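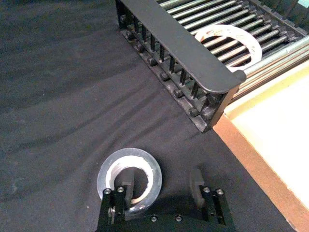 **Call for participants: bench trials of the Wamura two-arm kit**

Alar would like you to believe that its Wamura kit can tidy a workbench. The sales sheet says it "learns your bench in an afternoon" and that anyone on staff can teach it. Gakudia has been asked by small shops and school labs whether that claim is worth $931 a month, the rental price for the arms, the grippers, the cameras and the software. We don't know yet, and we have our doubts. We need 23 people to help us find out.

We're an independent review group. We paid the rental ourselves, on the same terms you'd get, and Alar doesn't see our write-up before you do.

## What we're testing

The basic job is small-item pickup and put-away: rolls of tape, hand tools, cases, the odd cable tie. You teach the kit by steering the arms through a job yourself, several times over, and then you let it try alone. The vendor demo uses a handful of objects on a clear surface, all of them easy to grab from above. Ordinary benches have a hot glue gun in the corner with its cord going everywhere, and that's the kind of bench we care about.

We have three complaints already and would like to see whether they hold up when someone other than us is at the controls:

- The setup guide skips steps. Our own first calibration took most of a day, and Mitra Bahrami, who did it, has been setting up arms like these for years.
- Flat things look hard. A roll of double-sided tape lying down gives a gripper very little to hold, and the guide's advice is to "approach with confidence."
- "Success" in the vendor's figures seems to mean that the object moved. We count it when the object ends up where it was supposed to go and stays there.

If you come in and the kit does well, we'll print that. It would make for a shorter article.

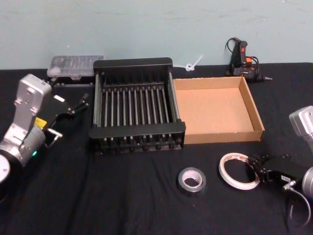

Put-away into a slotted rack is the job most of you will be given first. The rods make the slots narrow, and a ring-shaped thing can lie across the top of them and look done from one camera when it isn't done at all. You'll be asked to score each attempt by walking over and looking, and to write down your score before you check what the software thinks happened. Please don't skip that order. The software is cheerful, and people tend to agree with it.

After the rack comes the low-sided tray, which is easier, and then a job you make up yourself from whatever is on the shelf. The third one is the one we most want to read about. Anything goes as long as it fits on the bench and contains no liquids, blades or batteries.

## Who we want

People who'd plausibly end up renting something like this or working next to it. Shop assistants, lab techs, repair people, teachers who run a makerspace, someone who packs orders in a back room. You don't need to code. In fact, no more than seven of the places will go to people with robotics experience, as the brochure says none is required and we'd like to hold it to that.

You should be:

- 18 or older
- able to stand at a bench for stretches of an hour, with breaks (a stool can be arranged, tell us)
- fine with using both hands on a pair of controllers, which some people find tiring
- willing to write a page in your own words afterward

You can't take part if you work for Alar, sell for Alar, or hold a discount code from Alar. Yes, we had to add the last one.

## What it involves

Each participant comes for 3 sessions at our workshop on Bíró Street. The first is teaching, the second is letting the kit run while you score it, and the third is a repeat of the second after the bench has been rearranged. Rearranged means things shifted by a hand's width or turned around, the way they would be after anyone had used the bench for a morning. The sales sheet is very quiet about this case.

Sessions start at 9:30 a.m. or 1:15 p.m., and you can mix the two. The trials run through January. There's street parking and a bus stop at the corner; the front door sticks, so push hard.

You'll get a safety briefing before you touch anything. The arms stop when you press the red button or when they meet enough resistance, and we've tested both. You still keep your hands off the cloth while they're moving. Long hair tied back, no lanyards, no loose sleeves.

## Pay

Participants are paid per session, at the end of the session, whether or not the kit worked and whatever you thought of it. The rate is in the consent form, which we'll send before you commit. Travel within the city is covered with a receipt. If we have to cancel because the kit is down, you're paid for that session too — and the downtime goes in the review.

## What happens to your data

The arm cameras and the overhead camera record the bench, and your forearms will probably turn up in it. There's no audio. By default the kit uploads recordings to the vendor "to improve the service." We've switched that off, and Mitra checks the network log each evening to see that it stays off. Your written page is published under your name, a made-up name or none, whichever you pick.

## How to apply

Write to Elfriede Riedl, who is running the trials, at the Gakudia review desk. Tell her what kind of bench you work at and what's usually lying on it. A list is plenty. Mention any sessions you can't make and whether you've used a robot arm before. She replies to everyone, including the people we can't take.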